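Zips, and how to stay on speaking terms with them

A zip only gets noticed when it stops. Ours tend to stop in January, in the rain, with a bus coming.

Most stuck zips are dirty or dry. Start with an old toothbrush and warm soapy water, working along the teeth on both sides, then let the thing dry fully before you judge it. If it still drags, rub a pencil up and down the teeth. Candle wax does the job too, and so does a dry sliver of soap, though not on black trousers unless you enjoy being asked what you've spilt.

If the lining is caught, stop pulling. I know. Stop anyway. Hold the slider still, take the trapped cloth close to where it goes in, and ease it out sideways, a thread's width at a time. Forcing the slider will get you a hole and a zip that is still stuck.
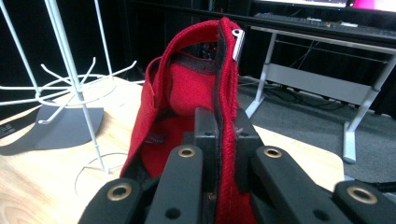 Felt and fleece are the worst for this, as the fluff works its way into the teeth. A quick go with the toothbrush every couple of months keeps it down. Trim stray fibres with nail scissors – never pull them, or you'll be there until supper.

When the teeth part behind the slider, the slider has probably worn loose. Run it back to the start and squeeze each side very gently with pliers, 2 tiny nips at most. Philomena Mac Mathúna wrote in to say she squeezed hers "until it felt secure", and it is now so secure that the tent lives permanently open.

A lost pull tab can be replaced with a paper clip, a key ring or a loop of strong cord. I used a paper clip on my good coat as a stopgap. It has been there for three winters.

Wash everything with the zip done up.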